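Tondis Teaches Robot Arms to Tidy Up, One Headset at a Time

Fleltcombe - Nov 12, 2021

If you have ever pulled a pair of headphones out of a drawer and found that they brought everything else in the drawer along with them, you will have some sympathy for the people on the second floor of the old Pagano building, who have been doing it on purpose since July.

The company is called Tondis. It has a lease, a coffee machine that takes four minutes to think about it, and a small walled workspace where two robot arms spend the day picking up headsets and putting them down again. A person guides the arms through each pass. The computers record what the arms did and what the cameras saw, and at some later date a learning program will be shown the whole pile and asked to get the idea.

The pile currently stands at 1,675 recordings. The goal is 3,000.

"People ask me what I do and I say I work in robotics, and they look impressed," said Cleiton Nogueira, who runs the day shift. "Then they ask what the robot does and I have to tell them."

The job came from Grotside, a returns warehouse out past the rail yard that handles electronics people have changed their minds about. Boxes come back open. Cords come back in shapes that cords should not be able to make. Grotside has staff who sort all this by hand, and the company would like a machine that can take on at least the dull end of it, meaning lift the item, turn it so the camera can get a decent look at it, and set it in the right bin.

Boxes turned out to be easy. A box is the same shape from one moment to the next and can be relied on to stay that way. Tondis got through the box portion of the contract by the end of summer and threw itself a small party, with sheet cake. Then the crate of headsets arrived.

A headset, from the point of view of a robot arm, is a rude object. The band flexes. The cups swivel. There is a cord that goes wherever it likes, and if the arm grabs the cord when it meant to grab the band, the rest of the headset comes up a second later and swings. Mohit Ahuja, who designed the task list, has it broken into stages: find the band, close on the band, lift clear, hold still, hand over or set down. He says "hold still" was added in the second week.

"It wasn't on the first list," Ahuja said. "We assumed that would take care of itself."
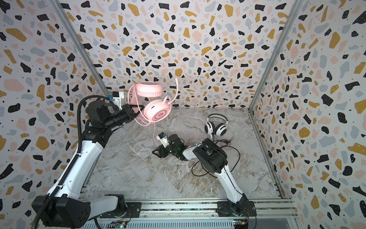 The left arm holds a pink headset by its headband at the Tondis workspace in Fleltcombe. A second headset lies on the floor by the right arm's gripper.

The choice of merchandise has drawn comment. Grotside sent over what it had plenty of, and what it had plenty of included pink gaming headsets with a cat face on the ear cups. Nogueira has stopped explaining this to visitors. Odair Moura, who joined in the fall and guides most of the afternoon passes, has a daughter in third grade who believes her father has the best job in the county, and he has decided to let that stand.

Moura is considered the best hand in the building. New people tend to go at the headband like they are catching a bus, and the recordings come out full of lunges. He goes slow. A pass that takes others half a minute takes him nearly a whole one, and for a while this was a matter of some office debate, what with the contract being paid by the finished recording. Then Ahuja ran the numbers on how many passes had to be tossed out, and the debate went quiet.

The tossed-out pile is its own sore subject. Of the headset passes recorded so far, 494 have been set aside. Some had a dropped headset. Some had a cord caught under something. One batch was lost because a camera had been bumped and spent a whole morning recording, in excellent focus, the wallpaper.

The wallpaper, for the record, was Valdir Magalhães's idea. He handles the build side of things, and he covered the walls in a speckled terrazzo pattern and the floor in a marble one. The thinking is that a learning program raised in front of plain white walls may get confused the first time it sees a wall with any personality. Magalhães would like to change the patterns more often. He has a closet full of rolls and a running disagreement with Nogueira over who cleans up the paste.

"It looks like a bathroom in there," Nogueira said.

"It looks like a nice bathroom," said Magalhães.

What happens to the failed passes is not settled. Ahuja wants to keep them, labeled, on the theory that a program can learn something from watching a headset slip. Cameron Merrick, who manages the contract for Grotside and drives over every second Tuesday to see how things are going, would prefer not to pay for footage of his own goods hitting the floor. The two sides have agreed to talk about it again, which they have now agreed to do on three separate visits.

Merrick is otherwise pretty cheerful about the whole thing. He has been sorting returns in one form or another since he was 19, and said he had expected the robots to be faster and the people to be more smug. He spent part of his last visit at the controls. He closed the gripper on a cord, lifted, and watched the headset make a slow half turn and drift back down out of the jaws.

"I do that at home," he said.

His attempt was saved and labeled. Ahuja would not say under what.

There is also the matter of writing everything down. Each recording gets a line of plain text to go with it, saying what was picked up, by which arm, and how it went. The first few weeks of these were written by whoever was around, and it shows. One reads "ok." Another reads "ok but weird." Moura has been going back through them in the evenings, watching each clip and putting the thing into words a stranger could follow. He has redone 563 so far and says he now dreams in short sentences.

There are rules for this work, taped up next to the monitor. Say which arm. Say what it grabbed, and where. Do not write "the thing." Do not write "you know." Somebody has added in pencil, "No opinions," and somebody else has underlined it.

The rules had to be expanded last month over the question of what to call the part of the headset that goes over your head. The early notes have it as a band, a strap, a hoop, a handle and, in a stretch of entries from one long Thursday, a bridge. Ahuja ruled for "headband." Magalhães still says hoop.

Fleltcombe has had robots before, in a manner of speaking. The bottling plant put in a palletizer years ago, and there was the lawn mower at the golf club that had to be fetched out of the pond. Neither one needed to be shown anything 3,000 times. Asked whether that number would be enough, Ahuja said it was the number in the contract, and then looked at the ceiling for a bit.

Grotside has said it will keep its sorting staff on through the trial, and Merrick said that nobody there is losing sleep. A few of the sorters came by Tondis in the fall to take a turn at the controls themselves. They were better at it than the engineers, by a margin that both sides remember clearly, and two of them have since been picking up Saturday shifts. Nogueira says they have a habit of talking to the headset while they work it loose. It does not show up in the recordings, which have no sound.

If the headset portion wraps up on schedule, the next crate will be game controllers, followed by what the contract calls "assorted chargers and adapters." Magalhães has asked to see that crate ahead of time. Merrick has told him it is better if he doesn't.

Tondis is taking applications for evening operators through the end of the month. No experience with robots is needed. Applicants should be able to sit for two hours at a stretch, write a clear sentence and keep their temper around cords. Forms are at the front desk on the second floor of the Pagano building, and the elevator is working again.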